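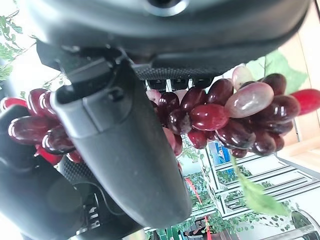
Artificial grapes in deep burgundy, with a few pale pink ones mixed in.

Humwood play market reopens with 97 kinds of pretend produce

HUMWOOD, 20/12/2022 -- The pretend market at the Marino Children's Center is open again after a long fall makeover, and the fruit stand is the best thing in it.

The market closed in September so the old wooden stalls could be sanded, painted and put back on wheels. In their place for the winter season are four bright stands, a bread counter, a flower cart and a checkout with a bell that children are very much allowed to ring. Visitors get a basket at the door, a short shopping list with drawings on it, and 30 minutes to fill it before the next group comes in.

Most of the new stock is artificial fruit and vegetables, 97 kinds of it, picked out by the center's play staff over the summer. The grapes already have a following. They are glossy and dark, a rich burgundy red with long oval berries packed close together, and here and there a brighter red one catches the light. Look through the bunch and there is a pale pinkish-white grape too, a lovely touch that makes the whole thing look like something from a real fruit stand in late summer.

"We wanted colors that aren't all the same flat purple," the center said in its opening notice. "Real grapes vary from berry to berry, and kids notice."

They certainly do! At the preview, one group of preschoolers spent most of its visit at the grape crate, sorting bunches from darkest to lightest and then arguing (cheerfully) over where the mixed ones belonged. Another group sold the same bunch back and forth for ten minutes, with the price going up each time.

The stands were built by Tenov, a small woodshop on the north side of town, and sit lower than the old ones so that toddlers can reach the back row. Crates lift out for cleaning. Staff wipe down the fruit between sessions and give everything a full wash at the end of the week, which was hard to do with the felt vegetables the market used before. A few of the felt carrots have been kept for the soup kitchen corner, by popular demand.

The preview drew 435 visitors, the center's busiest opening so far, and 79 families have already signed up for the winter market club. Club members get an early session once a month and help choose the crates for spring. Melons and figs are both on the list.

The market is on the ground floor, next to the coat room, and is included with regular admission. Families coming from Wukport can take the harbor bus, which stops across the street. Groups of eight or more should call ahead to book a session.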